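Table-top helpers wanted — pots, cups, pitchers and a whole lot of lids
Posted 3 Jul 2026 by Saskia Hollis, Westdale

Hi all! I'm looking for people to come and spend a session with us at Rollatwood, our little kitchenware project here in Westdale. We look at the everyday stuff folks keep near the stove and the sink, and at what they do with it when they're filling, pouring, putting a lid on or clearing up. If you've ever stood there with a container in one hand and the wrong lid in the other, you're exactly who I want to hear from.

You don't need any cooking skills (mine are pretty sad). You do need to be over 18, okay with standing for a while, and willing to tell me when a lid drives you nuts. A session runs 5 hours with a long lunch in the middle, and I'm hoping to fill nine spots before the end of the month.

Steel and see-through plastic, on and above the pale table: 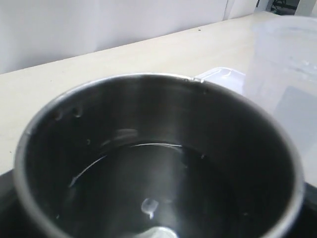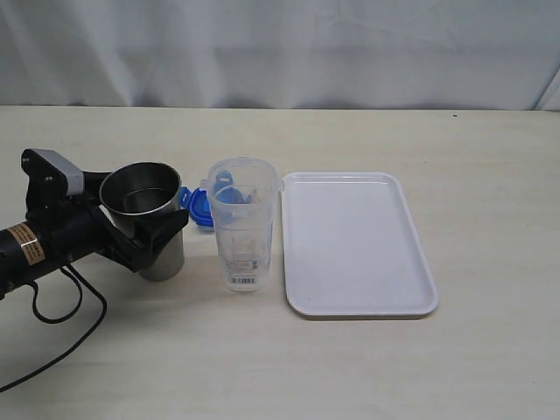
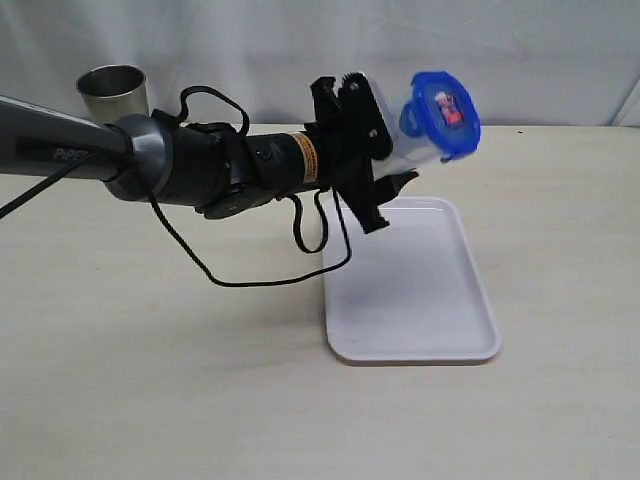

You'd be working at a table with Nana Wumbei, who takes the notes, and I'd be in and out with coffee. Mostly you'll fill things, pour from one into another, snap lids on, pull them off again and then put everything away however you'd do it at home. There's no right way to do any of it! Nana will ask you stuff as you go — which cup felt good in your hand, where you'd keep the pot, whether you nest your containers or just shove them in a cabinet and shut the door fast.

Pay is $488 for the two sessions together, and lunch is on us. If you can only make one, write anyway and we'll work something out. Please skip the hand lotion that morning, because slippery fingers and snap lids are a bad mix, and wear sleeves you can push up.

We're at the Paltarholm building, room 9, in through the side door next to the bike racks. Parking is free but it fills up early. The elevator works, it's just slow.

To sign up, leave your name and a phone number with Wayne Kennedy at the front desk, or reply to this post. Tell me how many people you cook for and what's in your worst kitchen drawer. Kwesi Nutsugah will call you back to set a time.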